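Section 4. Running a Simulated Evaluation and Recording the Result

This section explains how to evaluate a trained two-arm policy in the Tukska simulator and how to save the result so that another lab can compare it with their own. Before you start, finish Section 3 (installing the asset pack and checking the physics version). If you only want to replay a saved episode, go to 4.6.

The procedure was last checked against the Grileck policy server on 12/31/23. Later versions of the server may use other names for some menu items.

4.1 What you need

A machine with Tukska installed and a working graphics driver.
A policy checkpoint exported in Durrani format. Checkpoints in other formats must be converted first (see Appendix B).
The Flarnden task list. It is installed together with the asset pack, in the folder "tasks".
Enough free disk space for the video logs. If you turn the video logs off, you can still compute the scores, but you can not do the review in 4.5.

4.2 Preparing the run

1. Start the policy server and wait until the status line says READY. The first start after an update is slow, as the server compiles the model again.

2. Open the simulator and choose New Evaluation. Do not use Quick Test for results you want to report. Quick Test does not randomize the objects.

3. Select the task family. For the first run we recommend "kitchen counter, two arms", which loads without extra assets.

4. Enter the checkpoint path. The simulator reads the joint order from the checkpoint header. If the header is missing, a yellow warning appears and the default order is used.

CAUTION: The default joint order puts the left arm first. Some older checkpoints put the right arm first. With the wrong order the arms still move smoothly, and it is easy to believe that the policy is simply weak. Always run the joint order check (Tools menu) one time for every new checkpoint.

5. Set the number of episodes. The published baseline uses 1,000 episodes for each task. For a first look, 17 is enough to find configuration mistakes, but you should not report a success rate from so few.

6. Set the random seed. Write the seed in your notes also, not only in the configuration file. The file is overwritten when you start a new evaluation with the same name.

4.3 Checking the start state

The most common reason for results that can not be reproduced is a start state that differs between labs. The simulator shows one preview for each task after the scene is loaded. Look at the previews before you press Run. It takes a few minutes and it can save a night of computing.

7. Press Load and wait until the objects have stopped moving. Objects are dropped from a small height above the surface, and they need a moment to settle.

8. Open the preview from the head camera. This is the same view the policy receives, including the padding.

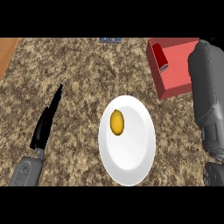
9. Compare the objects in the preview with the task list. The object list for each episode is written in the log in the order of spawning, and you can open it next to the preview with the Split button. Go through the list and find each entry in the view. An entry may be only partly visible, like the small blue object at the far edge of the counter, where just a thin strip of it is inside the view. This is accepted for distractors. The target objects must be clearly visible, as the yellow lemon on the white plate is, or the episode should be marked as invalid. An object lying on its side, such as the dark red cup in the red box, is accepted too if the task does not ask for an upright pose.

10. Check the padding. The head camera view is wider than it is tall, and the policy input is square, so black bands are added at the top and at the bottom. If the bands are on the left and the right side, the width and the height were exchanged in the camera file. If there are no bands at all, the view was stretched, and the policy will reach to wrong positions.

11. Check which hand holds the tool. For tasks of the type "start with tool in hand", the task list gives the side. In the preview, the left gripper must enter from the left side of the view. If it enters from the right, the camera is mirrored.

NOTE: The surface texture is randomized together with the objects. A busy stone pattern is harder for many policies than plain wood. Do not change the texture by hand to make the preview easier to read. The change is kept for the whole run.

4.4 Starting the run

12. Press Run. The progress bar counts finished episodes, and it may stay still for a long time at the beginning.

13. Do not open other programs that use the graphics card. The simulator does not skip physics steps when it is slow, so the scores are safe, but the policy server can reach its time limit. When this happens the episode is stored as TIMEOUT and it counts as a failure.

14. When the run is finished, the summary window opens. Save it before you close it. The numbers can be computed again from the logs, but the window itself can not be opened again.

If the run stops early, choose Resume and select the same folder. Episodes that were finished are not repeated. The episode that was interrupted is repeated from the start with its original seed.

CAUTION: Do not resume a run with a different checkpoint. The simulator permits this, and the summary will then mix two policies under one name.

4.5 Reviewing failures

The success rate by itself says little about the method. Two policies with the same rate can fail in very different ways, and in our experience the type of failure predicts better what will happen on the real arms. For this reason we ask every lab that sends a result to also send the failure table.

15. Open the Review tab and filter for FAILED. Episodes with TIMEOUT are shown in a separate list. Please do not put labels on them.

16. Watch each failed episode to the end and choose one label:

WRONG OBJECT. The arm goes to an object that the instruction did not name.
MISSED GRASP. The gripper closes and nothing is inside.
DROPPED. The object or the tool is lost after a correct grasp.
COLLISION. An arm touches the other arm, or touches the surface with more than the permitted force.
NO PROGRESS. The arms move little or not at all.
OTHER. Write a short comment.

17. If more than one label fits, use the one that happened first. For example, if the arms collide and then the tool falls, the label is COLLISION.

18. Let a second person label the same episodes without seeing your labels. The Review tab has a Blind option for this. When the 2 tables disagree, watch the episode together and decide. Keep both original tables, as we use them to compute the agreement.

NOTE: In tool tasks, people often disagree between DROPPED and MISSED GRASP. If the tool was in the gripper at the start state, MISSED GRASP can only be used for another object.

4.6 Replaying a saved episode

Choose File, then Replay, and select the episode folder. Replay does not need the policy server. The recorded actions are sent to the simulator again, and the final state is compared with the saved one. If the difference is above the limit, the message REPLAY MISMATCH appears. In most cases this means that the physics version is not the same as when the episode was recorded.

You can change the camera during replay. The side camera is useful for judging the distance between a blade or other tool and the surface, which is difficult to see from the head camera.

4.7 Files to send with a result

The configuration file, with the seed.
The summary, saved in step 14.
The failure table after agreement, and both original tables.
The start state previews of the first 9 episodes.
The list of episodes marked as invalid in step 9, with the reason for each one.

Put everything in one folder and run Tools, Check Submission. The tool verifies that the files belong to the same run. It does not verify your labels.

Section 5 describes how to move the same checkpoint to the physical arms. Please read the safety pages there completely before you switch on the power.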